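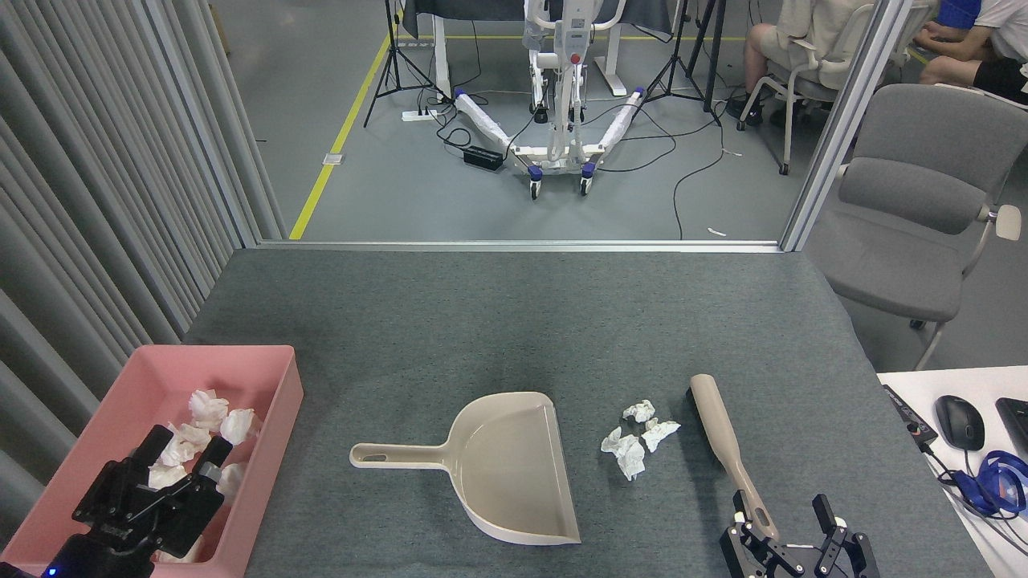
Funier publica la versión 2 de Brisar, su planificador para tareas con dos brazos

La empresa Funier ha puesto a disposición de sus usuarios la versión 2 de Brisar, el programa de planificación que coordina dos brazos robóticos cuando trabajan en la misma mesa. La novedad principal es la manera de tratar los objetos blandos, como papel arrugado, trapos o bolsas, que cambian de forma cada vez que una pinza los toca.

En la versión anterior, el programa calculaba la posición de cada objeto al principio de la tarea y trabajaba con ese dato hasta el final. Para una caja o una botella esto era suficiente. Para un pañuelo de papel empujado por un cepillo no lo era, y el robot barría con frecuencia un lugar donde ya no había nada. Ahora Brisar revisa la imagen después de cada movimiento corto y corrige la trayectoria del cepillo antes de empezar el siguiente.

La tarea elegida para las pruebas es recoger papeles con cepillo y recogedor. Una pinza debe sujetar el recogedor y la otra mover el cepillo, y las dos tienen que ponerse de acuerdo en la fuerza y en el ángulo. Si el recogedor se levanta un poco del fieltro, el papel pasa por debajo. Según explica la empresa en la nota que acompaña el programa, este fue el error más común durante el desarrollo.

Funier realizó 623 intentos entre enero y marzo, con distintas cantidades de papel y con las herramientas colocadas en posiciones diferentes. En 47 de ellos el programa detuvo los brazos por riesgo de choque entre las dos pinzas. La mayor parte de estas paradas ocurrió en el momento de agarrar el recogedor, cuando el brazo contrario todavía no se había retirado. El equipo de desarrollo reconoce que la parada es demasiado prudente y que en muchos casos habría bastado con reducir la velocidad.

El módulo de percepción, que se llama Idby, también ha cambiado. Antes intentaba separar cada trozo de papel y darle un número propio, lo cual fallaba cuando dos trozos se tocaban. En la nueva versión puede tratar un grupo de papeles como una sola zona que hay que limpiar - una solución más sencilla, que además necesita menos cálculo. Los usuarios que prefieran el método antiguo pueden activarlo en el archivo de configuración.

Para preparar las tareas se usa Do, un editor donde se escriben los pasos en orden y se indica cuál de los brazos es responsable de cada uno. El editor permite repetir un paso hasta que se cumpla una condición, por ejemplo que no quede papel visible en una zona. Las tareas guardadas con la versión anterior se pueden abrir, pero es necesario revisar los tiempos de espera, que ahora se miden de otra forma.

Quedan algunos límites conocidos. El programa no distingue bien un papel blanco sobre una superficie clara, y por este motivo se recomienda trabajar sobre un fondo gris u oscuro. Tampoco se puede cambiar de herramienta durante una tarea sin volver antes a la posición inicial. Funier quiere resolver este segundo punto en una actualización prevista para octubre, que permitirá trabajar con un máximo de cuatro herramientas por tarea.

Imprimir esta noticia | Enviar por correo electrónico

Utilizamos cookies propias y de terceros para mejorar la navegación. Si continúa en esta página, entendemos que acepta su uso. Aceptar | Más información

Contacto | Aviso legal | © Todos los derechos reservados | Volver arriba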